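Practice Makes a Button Press
A small lab trained a robot arm on kitchen chores inside a computer, then asked how much of the training it needed
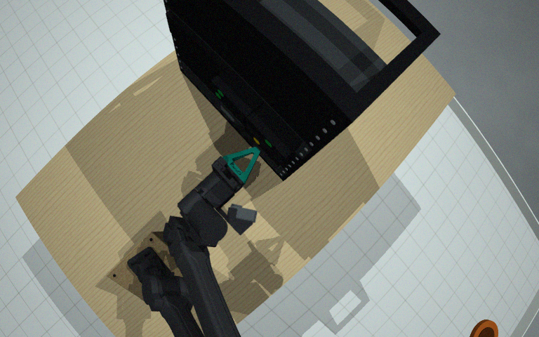 The trouble with the last inch

Reaching across a table is easy for a robot arm. Motors have been able to do it for decades, and the math is in every textbook. The hard part comes in the last inch, when the gripper has to meet something small and press or pull it without sliding off.

Zdislava Zelenák has spent most of her working life on that inch. She runs the manipulation group at Mollivar, a research lab with one long room of desks and a smaller room of computers. Her team's latest project, called Clulard, is a method for teaching a robot to work household appliances in simulation. The arm, the table, the tiled floor and the black appliance are all computer models. The teal gripper tip beside the yellow button is a shape with a weight and a friction value, and so is the button.

Simulation is cheap, and that is its main appeal. A simulated arm can run all night and be reset in an instant. The software also knows exactly where everything is at every moment, so scoring an attempt takes no human labor. What it lacks is the mess of the real world, and researchers have argued for years over how much of that mess has to be put back in before the training is worth anything.

Many groups answer by adding variety. They change the lighting, the colors, the camera position and the size of the objects from one run to the next, in the hope that a robot that has seen everything will be surprised by nothing. Zelenák's group did the same for a long time.

"We kept turning the dial up," she says. "More lights, more textures, more tables. The training took longer and longer, and the presses still missed in the same way. They landed beside the button."

Sorting the attempts

Clulard began as a housekeeping job. The lab had a collection of recorded demonstrations, 2,678 in all, in which a person steered the simulated arm through a task using a handheld controller. Some were clean. Others wandered, stopped, backed up and tried again. The usual practice was to throw out the untidy ones and train on the rest.

In December the team tried training on the untidy ones alone. The resulting robot was slow, but it did something the earlier versions had not done. When it missed, it noticed and moved back toward the target.

The explanation the group settled on is simple. A clean demonstration shows the arm only in good positions. Once the trained robot drifts into a bad one, it has no example to follow, and the small error grows. The untidy recordings are full of bad positions, each followed by a person getting out of trouble.

The idea that corrections are useful is an old one in robot learning, and the Mollivar team says so in its report. What Clulard adds is a way to find them without anyone watching the recordings. The software looks at the path of the gripper tip and marks stretches where the distance to the target grows and then shrinks again. Those stretches are cut out, with a little of what comes before and after, and shown to the learning system more often than the rest.

There are 2 settings to choose. One is how far the tip must stray before the movement counts as a mistake. The other is how often the marked stretches are repeated during training. The report spends several pages on the first and admits that the second was picked by trial and error.

What changed

The group tested the method on 26 tasks, all of them in simulation and all involving a single arm fixed to a table. They included pressing buttons, swinging doors open and closed, and moving small objects from one place to another.

The gains were uneven. Button tasks improved the most, and the improvement held when the appliance was turned at an angle to the arm. Doors improved a little. Moving objects barely changed at all. Zelenák thinks the reason is that dropping something is a different kind of mistake from missing something. Once an object has rolled away, the path of the gripper says little about what should happen next, and the marking rule has nothing useful to go on.

On 2 of the tasks the new method did worse than plain training. Both called for the arm to go around an obstacle. The tip had to move away from the target before it could move closer, and the software marked that detour as an error followed by a recovery. The robot learned to make the detour again and again.

"It was doing what we told it to do," Zelenák says. "Going away and coming back. It got very good at that."

A fix is in progress. It replaces straight-line distance with an estimate of how much of the task remains, learned from the demonstrations themselves. Early runs handle the obstacles properly but take much longer to train, and the group has not decided whether the trade is a good one.

Shadows and other details

One side result has drawn more questions than the main one. With the correction stretches in place, the team went back to the variety dial and turned it down. They fixed the table and the floor and left only the lighting and the position of the appliance free to change. Performance on the button tasks stayed where it was.

Lighting stayed in for a reason. The arm throws a large shadow over the table, and in some positions the gripper's own shadow falls close to the control it is trying to reach. When the lighting was held still, the trained robot came to depend on that shadow as a guide. Move the light, and it pressed in the wrong place.

Krūmiņa, the software group that maintains the simulator Mollivar uses, has since added a switch that moves the light at the start of each run. Before that, users had to write the change themselves.

From the screen to the bench

None of this has yet been shown on hardware, and the report is careful about that. A simulated button goes down when the contact force passes a set number. Real buttons stick, wobble or need a firmer push on one side than the other. A gripper that arrives in the right place may still fail to do the job.

The next stage is planned with Grudberg, which builds test benches for appliance makers and has an arm of similar reach. The first trials will use buttons only. Doors will come later, once the team has measured how stiff real hinges are and put those values into the simulation.

Zelenák expects the first numbers from the bench to be lower than those in the report. She would like the recordings from those trials to be kept, including the ones where the arm misses.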